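**Computer disassembly by robot** is the use of a robot arm to open desktop computers and take out their parts for repair, resale or recycling. It is one of several shop-floor chores, along with sorting mixed bins and untangling cables, that people still do mostly by hand.

## Background

Factories have used robots to put electronics together for decades. Taking them apart is a different problem. A production line sees the same model all day, with each part in a known place. A repair shop or recycler sees old machines from many makers, some with missing screws, bent panels or parts added later by an owner.

Large recyclers often avoid the issue by shredding whole units and sorting the pieces. Shredding is fast, but it destroys working parts. Smaller shops that want to resell power supplies, memory and drives need the parts whole.

## The task

Removing a power supply is a common test job. The plugs have to come off the motherboard and drives, the screws at the back of the case have to come out, and the unit then has to be lifted past whatever is in its way. A trained person handles each step partly by feel. Small latches on the plugs must be pressed while pulling, and a cable caught behind a bracket can stop the whole job.
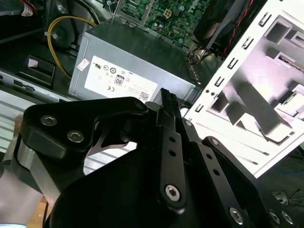

Can a robot strip a desktop computer without help yet? Only in limited cases, where the model is known ahead of time and the cables have already been cleared.

Cables are the main source of trouble. They bend, hide one another and move when anything near them is touched, so a plan made from one view may be out of date a moment later. Stamped steel cases add to the difficulty – they have narrow openings, and a gripper wide enough to hold a power supply may not fit beside it.

## Trials

The Flelness project, led by Vilém Zelenák at the repair firm Bariseo, tested a two-finger gripper on 29 used desktops in Zemside. The arm was shown each job by a human operator before trying it alone. It did well at lifting out parts that were already free and poorly at releasing latched plugs. A second round, planned for June, is to use 200 machines.

Kosmas Stamatopoulos of the parts dealer Andreadis has argued for a shared bench, with a worker undoing the plugs and the robot doing the lifting and sorting. Zelenák's group has kept full disassembly as its goal – though its own notes list plug removal as unsolved.

## Related chores

Household work raises many of the same problems. Folding laundry involves soft material that changes shape, and loading a dishwasher involves tight spaces and objects that differ from one home to the next.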